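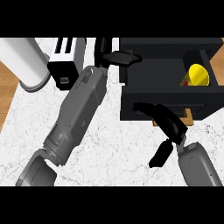 **Speaker notes: Shared kitchens in supported housing**
Felarton Housing Trust, residents' services briefing, June
Speaker: Hường Châu

**Slide 1 - Welcome**

Good morning, and thank you to the Stonder office for hosting. I will speak to the findings of the kitchen review and then to the changes we propose for the coming year. Questions are welcome at the end of each part.

**Slide 2 - What we looked at**

The review covered 65 shared kitchens across our two areas. We received 222 completed forms from residents, and staff at each house kept a repairs log for the same period. Srithong House was left out of the log, as its kitchen was closed for rewiring, but its residents did fill in the forms.

*Pause here. The Stonder team may wish to comment on the forms.*

**Slide 3 - What residents told us**

Storage was the most common concern. Residents asked for a cupboard that locks and a fridge shelf that is plainly theirs. Noise came second, mainly in houses where the kitchen shares a wall with a bedroom.

Read the quotation slowly: "I cook at ten at night because that is when I can get to the hob."

Several residents also asked for worktops at more than one height. The present standard does not provide for this.

**Slide 4 - Repairs**

Hobs and extractor fans made up most of the log. Small appliances are a different matter. Kettles and toasters are replaced from the house budget and do not go through repairs, so our figures for them are poor. We propose that each house records these purchases from now on.

**Slide 5 - Proposals**

- A locking cupboard for every resident, at least 700 mm high.
- One lowered worktop in each kitchen at the next refit.
- Hobs in houses of six or more residents to be doubled where the supply allows.
- A yearly electrical check of all small appliances, including those residents bring with them.

The contract for the cupboards would go to Trendulow, who already supply our bedroom furniture. Delivery is in two batches - Stonder first, then the remaining houses.

**Slide 6 - Cost and timing**

Refer to the handout for the full table. The cupboards can be met from this year's budget. The lowered worktops cannot, and a separate paper will come to the board.

If asked about rents: there is no proposal to raise service charges for this work.

**Slide 7 - Questions**

Leave the contact details on screen. Written comments should reach the residents' services desk by the end of June.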